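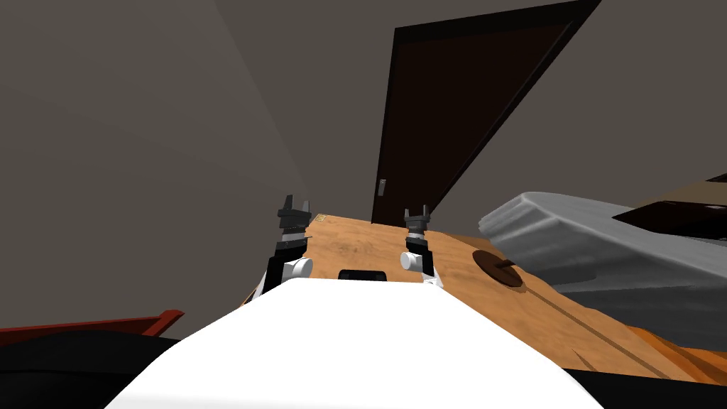

Vista de la cámara de cabeza, escena de salón, ambas pinzas abiertas.

Foro > Simulación y teleoperación > Paquetes comerciales
Tema: Zosum, paquete de escenas domésticas para bimanual. ¿Merece la pena?

par_motor escribió:
Abro hilo porque no encuentro opiniones en español. Zosum es el paquete de escenas de Mac Suibhne para robots de dos brazos. La licencia individual cuesta 299 euros e incluye 54 escenas de interior, el modelo del robot y dos tipos de cámara: cabeza y muñeca. Llevo 7 días con él. Lo uso para preparar tareas de mesa antes de pasar al equipo físico.

A favor: instalación limpia, formato de escena legible, reinicio rápido. En contra: la documentación de los ejes de cámara es escasa y el horizonte de la vista de cabeza sale muy inclinado con la configuración de serie. En la captura se aprecia en la puerta y en el borde de la mesa.

k_delta escribió:
La inclinación no es un fallo del paquete. La cámara hereda la orientación del enlace del cuello. Revisa el alabeo en el fichero de montaje antes de culpar al render.

par_motor escribió:
Revisado. Está a cero. Si lo corrijo a mano se endereza la imagen, pero entonces deja de coincidir con los extrínsecos que exporta. Para entrenar una política visual eso es un problema.

nodo_raiz escribió:
¿Y la muñeca? En la versión de prueba me pareció floja.

par_motor escribió:
Pego las notas que tomé con esa cámara.

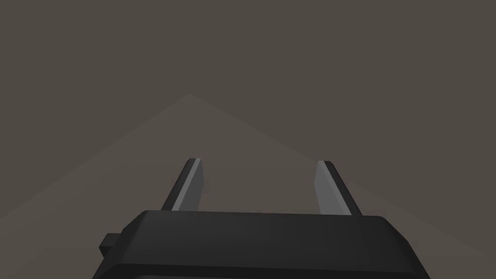 Ernurville, abril

Pinza abierta, sin objeto. Los dos dedos se distinguen bien entre sí y las caras internas reciben luz suficiente para segmentarlas. El fondo es gris pardo, sin textura visible. Con ese encuadre no hay referencias para estimar la pose. Un detector de puntos clave no tiene dónde agarrarse fuera de la propia pinza.

nodo_raiz escribió:
Lo que me temía. Por ese precio espero paredes con algo de textura. En Pronthorpe usamos escenas propias y el material nos costó una tarde.

k_delta escribió:
No estoy de acuerdo. Una pared lisa es lo normal en una vivienda. Si la política falla por eso, el problema está en los datos. Además se puede aleatorizar el material desde el fichero de escena, viene en el manual.

nodo_raiz escribió:
Viene en el manual de la licencia de equipo. En la individual esa opción está desactivada. Lo pregunté a soporte y me lo confirmaron.

k_delta escribió:
No lo sabía. Retiro esa parte. El resto lo mantengo.

par_motor escribió:
Confirmo lo de la licencia. Añado otra captura de cabeza del mismo salón, que me sirve para el tema de los objetos pequeños.

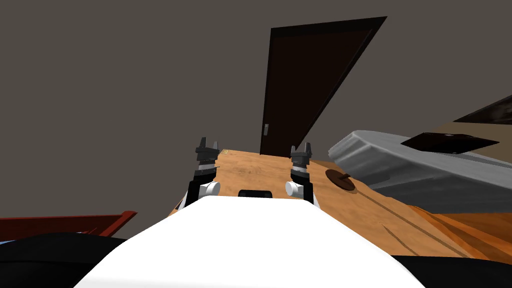 A la resolución de serie, el objeto amarillo del fondo de la mesa ocupa muy pocos píxeles. El disco marrón oscuro se localiza sin dificultad; el otro, no. Subir la resolución lo arregla a costa de velocidad, y en mi tarjeta la simulación baja del tiempo real. Mi valoración provisional: útil para depurar cinemática y alcance, justo para percepción. No renovaría sin la aleatorización de materiales.

k_delta escribió:
¿Has probado a recortar la región de la mesa y renderizar solo eso en alta?

par_motor escribió:
Todavía no. Lo pruebo el domingo y pongo los tiempos.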